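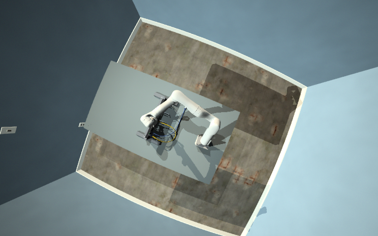
The Hotusley relief card goes before the city council in October, and we have been getting the same questions about it from readers all month. We have read the ordinance and the contract summary, and we still can't say with confidence who gets what. The plan has been patched so often that it looks like the floor seen from overhead at the top of this page, big overlapping panels in slightly different shades of gray-brown, with a darker rectangle laid into one corner. The answers below reflect the draft as it stood when we last checked the city's website. Where the draft doesn't answer something, we say so.

What is the relief card?

A prepaid card, run on a payment system called Plornelex, that would put $100 a month into the hands of households behind on rent or utilities. The mayor's office calls it emergency help. Payments would stop after three months unless the council votes to extend them, so we would call it a short-term grocery supplement.

Who qualifies?

Renters and homeowners inside city limits who can show they are at least 30 days behind on a bill. You would need a past-due notice in your own name. If you rent a room and the landlord pays the utilities, the draft has no category for you. We asked about this twice and were told it was "under review."

I've kept up with my bills by skipping other things. Do I get anything?

No. The program counts debt and ignores what you gave up to avoid it. Several residents raised this at the last hearing and the text didn't change.

Where can I use it?

At stores that accept Plornelex. The city says most will by the time the cards go out. We checked the merchant list and found the two big supermarkets on the highway and very little on the east side, where bus service ends at 7 p.m.

Who runs it?

Echeverri, a private contractor, would handle applications, cards and the help line. It would be paid a fee for each active card plus a setup charge. The setup charge is blacked out in the public copy of the contract. The city attorney says the figure is a trade secret — a strange thing to call a number taxpayers are going to cover.

Didn't Juvholm try this already?

Yes, and supporters bring it up constantly. Juvholm has published a report full of satisfied quotes and a chart of cards issued. What the report leaves out is how many of those households were still behind on their bills when the payments ended. Until someone produces that, we don't think Juvholm proves much in either direction.

Where does the money come from?

From the reserve fund for the first three months. After that the draft says "other available revenue." There is no other revenue identified in the budget, and the finance office did not point us to any.

What's the most a household can receive?

$300, which is three monthly payments. Balances left unused expire, and the expired money goes back to the city after Echeverri deducts a processing fee.

Can I appeal if I'm turned down?

You can ask for a second look within 2 weeks. The second look is done by the same contractor that said no. An independent review was in the first draft and was gone by the next one.

Should I apply anyway?

If you qualify, sure. Use the help and keep your receipts — copies of the application too. Our doubts are about the people who designed it.

How do I comment before the vote?

Written comments go to the city clerk, at the front counter or by mail. The online form was returning an error when we tried it.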